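Introducing automated sorting in a small parcel room: a guide for site supervisors

Prepared by Sumaiya Marikar, Workplace Change, Wernholm Parcel Services
Last reviewed 2/19/26

Purpose

This guide sets out how a supervisor should prepare a parcel room, and the people who work in it, for an automated sorter. It applies to small and mid-sized sites handling up to 3,000 parcels a day. Sites above that volume should follow the depot procedure.

It draws on the changeover at Irkau, where the Rissanen sorting unit replaced most of the hand sorting in October. Staff numbers at Irkau did not change. The duties in every position did, and several position descriptions had to be rewritten after the equipment was already running. Supervisors are asked to complete that work first.

Step 1. Record the work as it is done now

Spend at least two full shifts recording each task by hand: who receives, who shelves, who matches parcels to a destination and who deals with damaged labels. Use the task sheet in the site kit. Do not rely on the existing position descriptions, which tend to leave out informal duties such as re-taping and lifting for a colleague.

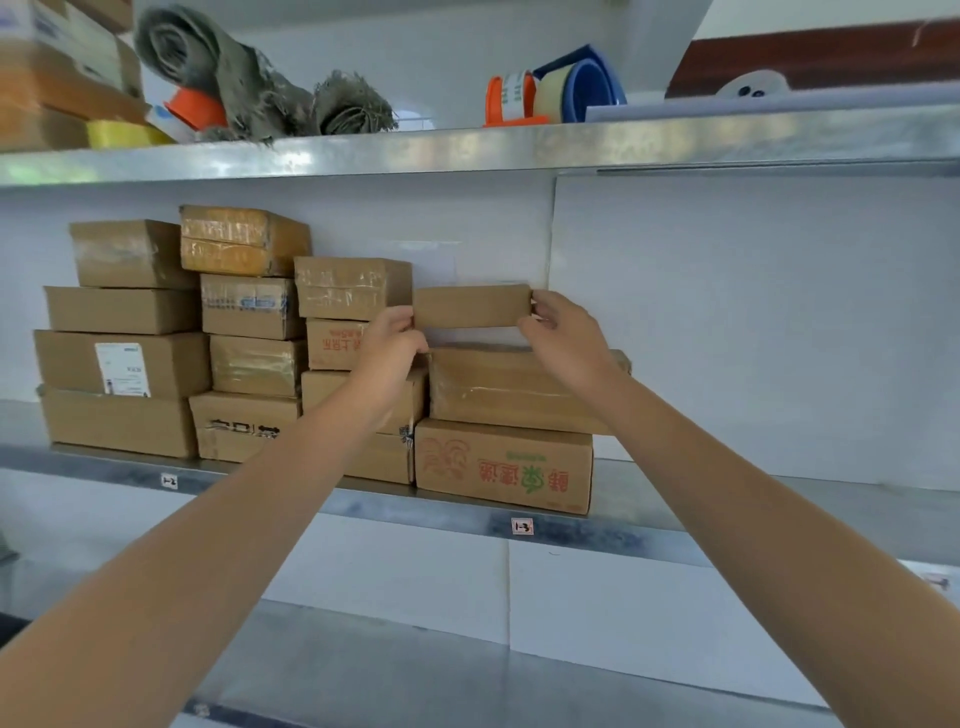 Shelf addresses are the first item the Rissanen unit will ask for. Every bay must have a code that staff can read and that can be entered in the location table. Where a room already uses short codes on the shelf edge, such as 1-2 and 1-3, keep them. Renaming bays during a changeover causes misplaced parcels for weeks, and experienced staff will go on using the old names in any case. Enter each code once and have a second person check the table against the shelves.

Step 2. Decide which tasks stay with people

The sorter reads a printed label and directs the parcel to a destination lane. It does not assess condition. At Irkau the following tasks remained manual after the changeover:

Receiving and first inspection
Repair of torn or open cartons
Parcels with handwritten or missing labels
Loading of outbound crates
Oversize and fragile items

Discuss this list with the whole team before it is final. Staff will often identify a task that management has overlooked. At the Clunach site it was the people on the shelves who pointed out that re-used cartons, with old printing still on them, would need a person to find the current label.

Step 3. Review the physical work

Automation usually removes walking and leaves lifting. A person who once moved between shelf, table and crate may now stand in one place and lift for most of a shift. Arrange an ergonomic review before the sorter is switched on, and a further review 2 months later.

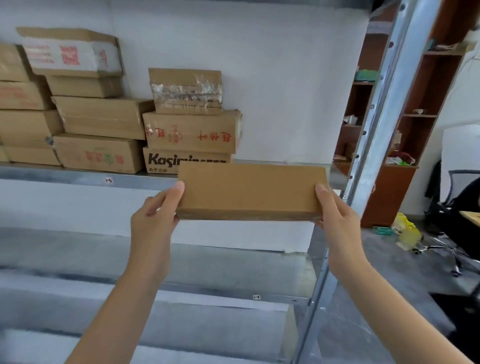
Photo: Wernholm Parcel Services, Workplace Change

Heavier cartons should be assigned to shelves between knee and chest height. Upper shelves should be kept for light, flat cartons that can be held securely at both ends. Rotate staff between lifting and screen duties, and write the rotation into the roster so that it does not depend on who asks.

Step 4. Train before the equipment arrives

Training should take place in paid hours. Each person needs to know how to stop the unit, how to clear a jam and how to record an exception. Gunārs Mockus, who coordinated training at Irkau, recommends that the first session cover exceptions only, as these are where staff judgement is needed most and where new users are least confident.

Over the first month at Irkau, 1,299 parcels were sent to the exceptions lane. Of these, 316 had a label the unit could read on a second pass. The remainder needed a person. Supervisors should roster for exceptions accordingly and should not treat the lane as spare-time work.

Step 5. Run both systems together

Keep manual sorting in place for the first ten working days. Mark each outbound crate clearly with its destination, in the language or languages the team reads most easily, and leave those signs up after the trial ends. They are the fallback if the unit goes down. 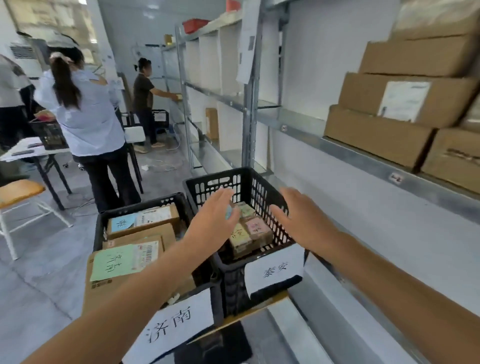 Can staff still sort by hand once the unit is in service?
Staff may sort by hand whenever the unit is stopped, or when the shift lead judges that a small batch will be cleared faster that way. Record the batch as manual in the shift log so the day's totals agree.

Step 6. Update positions and pay classifications

Where a position now includes operating or clearing the sorter, the position description must say so, and the classification must be reviewed. Send the revised description to the employee and their representative for comment before it is signed. Any change in classification takes effect from the first day the new duties were performed.

Completed task sheets, the location table and the signed position descriptions are to be filed with Workplace Change before the manual trial period closes.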